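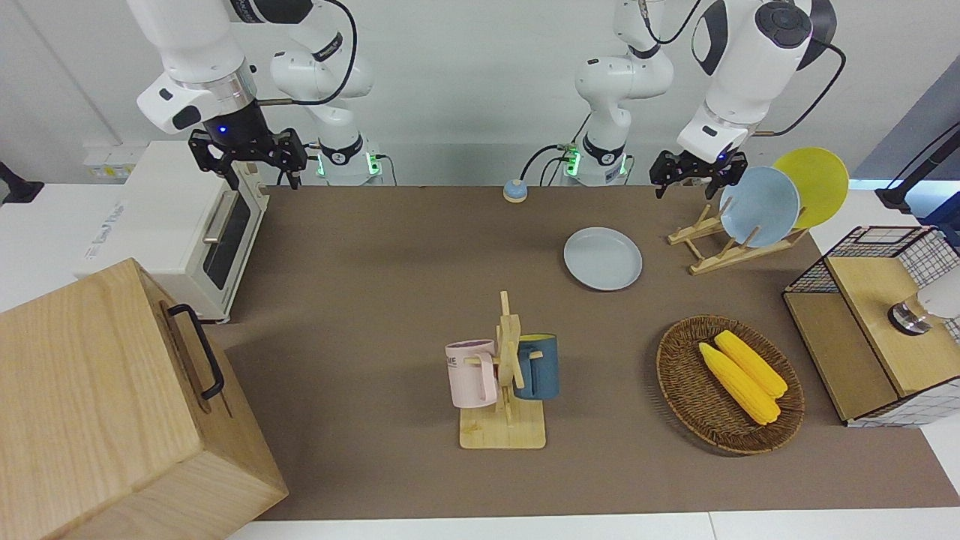 1/ gente, fio rápido sobre desfralde noturno de orçamento, vulgo: passei novembro inteiro anotando TUDO que gastei em comida. tudo mesmo. até bala

2/ contexto: moro sozinha, trabalho em casa três dias e nos outros almoço perto do escritório da Rivberg. achava que gastava pouco. rs

3/ total do mês: R$ 1.657. sentei no chão da cozinha

4/ desses, R$ 480 foram delivery. quatrocentos e oitenta. e nem lembro de metade do que comi, juro. um yakisoba triste, umas esfihas, aquele poke que veio sem molho

5/ o mercado em si nem foi o vilão. faço compra grande no Langlois no começo do mês e depois vou pingando na feira. o problema é o "pingando" tbm, vou comprar cebola e volto com queijo

6/ anotei no Muruvix, app bem simples, vc digita valor e categoria e pronto. tem versão paga mas não precisei. já tentei planilha três vezes na vida e abandonei as três

7/ o que mudei agora: feijão. parece bobo. cozinho uma panela grande de noite, congelo em pote pequeno, porção de uma pessoa. etiqueta com fita crepe e caneta senão vira arqueologia

8/ arroz eu faço na hora mesmo, arroz congelado não me desce. me julguem

9/ frango: compro peito, corto tudo de uma vez, tempero metade com limão e alho e a outra metade com páprica e iogurte. vai pro freezer em saquinho deitado, descongela bem mais rapido

10/ legume que tá morrendo na gaveta = sopa ou omelete. não tem terceira opção aqui em casa

11/ delivery agora tem teto: R$ 50 por semana. acabou, acabou. na primeira semana estourei (chuva, cólica, pizza). na segunda sobrou

12/ ah e marmita pro escritório. levo na bolsa térmica da Flirineck que ganhei num sorteio e tava encostada fazia tempo. o quilo ali perto tá mais de R$ 48 o prato se vc se empolga na salada de bacalhau, e eu me empolgo

13/ coisas que não cortei e não vou cortar: café bom, manteiga de verdade, pão da padaria de manhã. tem limite pra sofrimento

14/ me perguntaram na dm se anoto o cafezinho da rua. anoto sim, categoria "besteira", junto com chiclete e água de coco. foi a categoria que mais me irritou de ver

15/ quem tiver receita de lentilha que NÃO seja de ano novo manda aqui pfv, comprei dois pacotes na promoção e só sei fazer de um jeito

16/ vou ali tirar o feijão do fogo, depois respondo vcs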